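Rungnapa Ongart would like it known that she did not set out to open a vermouth bar. She wanted a noodle shop. The lease on the corner of Primbridge Street came with a liquor license and a kitchen the size of a phone booth, and she is a practical woman.

"I stood in there and tried to open the oven," she says. "The door hit the opposite wall. I thought, OK, drinks."

So Lestel is a bar with 500 square feet, 14 stools and a back shelf that is almost entirely fortified wine. She makes the house vermouth herself, in batches of 129 bottles. Why 129? She looks at me as if I've asked why a dog has four legs. "That's how many the tank fills."

We meet at 2 in the afternoon, which in her line of work counts as dawn. She is on her second coffee and is peeling grapefruits for the evening with a knife I wouldn't let near my own thumbs. She offers me a glass of the white. I say it's early. She pours it anyway.
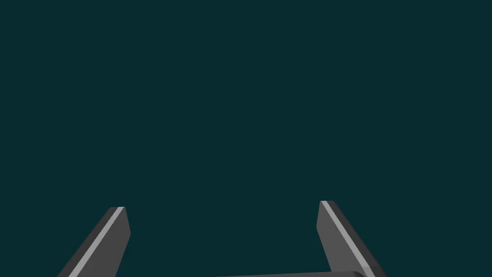
Gray against deep teal.

The wine comes from Nigam, a grower up the valley who used to sell most of his crop for jug wine and still seems faintly suspicious of anyone who wants it for something else. Ongart went to see him her first September in business. He let her taste from three barrels and told her she was going to ruin whichever one she picked.

"He wasn't wrong about the first batch," she says. "It tasted like a cough drop somebody had already finished."

She had put in too much wormwood. She had also put in galangal, makrut lime leaf, long pepper, dried chrysanthemum and, on the advice of an uncle, a piece of bark she still can't identify. The second batch lost the bark. The third lost the long pepper. By the sixth she was down to a recipe she could write on one side of an index card, and Nigam bought a case. He has never said whether he liked it.

Her training, such as it was, took place at Titico, a hotel bar where she spent six years making drinks for people attending conferences. It was not a place for experiments. The menu had a laminated cover and a section called Fun Ones. On a busy night she'd turn out 200 vodka sodas and one Manhattan, and the Manhattan would come back because it didn't have ice in it.

I suggest this must have been dispiriting. She shrugs.

"You learn to be fast, and you learn to be nice when you're tired. Half the people who come to me now with a beautiful resume can make a clarified milk punch and can't carry three glasses."

What she did notice at Titico was the vermouth. The bottle lived on the rail, open, at room temperature, for what she guesses was most of a year. When it finally ran out she opened its replacement, poured herself a taste out of curiosity and was annoyed to find it was delicious.

"I'd been telling people for years that they didn't like martinis," she says. "They didn't like our martinis." 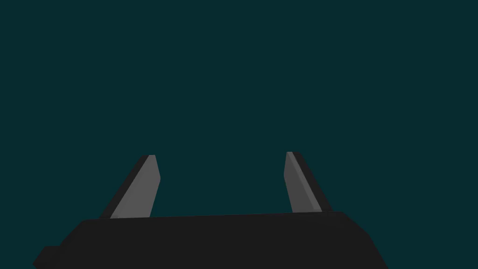

Dark block, teal background.

Everything at Lestel is kept cold. There are two fridges behind the bar and a third in what should have been the coat closet, so in winter customers sit on their coats. Each open bottle has a strip of masking tape with the date on it, and anything past its time goes into the braised pork, the one hot dish on offer, cooked on a single burner. It is very good pork. I had it at five past three, by which point I'd stopped mentioning the hour.

The short menu is a matter of principle, or of shelf space, depending on when you ask her. You can have the white, the red or the one she calls the brown, over ice or up. There's a spritz. There's a half-and-half with grapefruit peel that regulars order by holding up one finger and tilting it. There is also a martini, and she'll tell you how she makes it whether or not you've ordered one: equal parts, stirred, a dash of orange bitters, no discussion.

And if somebody wants it dry?

"I make it dry," she says. "I'm running a business. But I make it slowly – they have to watch."
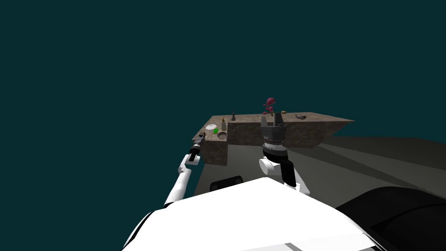
Then there's the matter of selling the stuff by the bottle. Two shops in town have asked, and a distributor has taken her to lunch, where he used the word "scale" several times and ordered a beer. A bigger tank would need a bigger room, and the upstairs tenant is a violin teacher who has no plans to move. Ongart has thought about it. She has also thought about the noodles, which still come up.

"Sunny place, eight tables, closed by nine," she says, and scrapes the last of the peel into a jar. "And a normal oven."

Would she serve vermouth?

"With noodles? Beer," she says, and goes to unlock the door, where a man is already holding up one finger and tilting it.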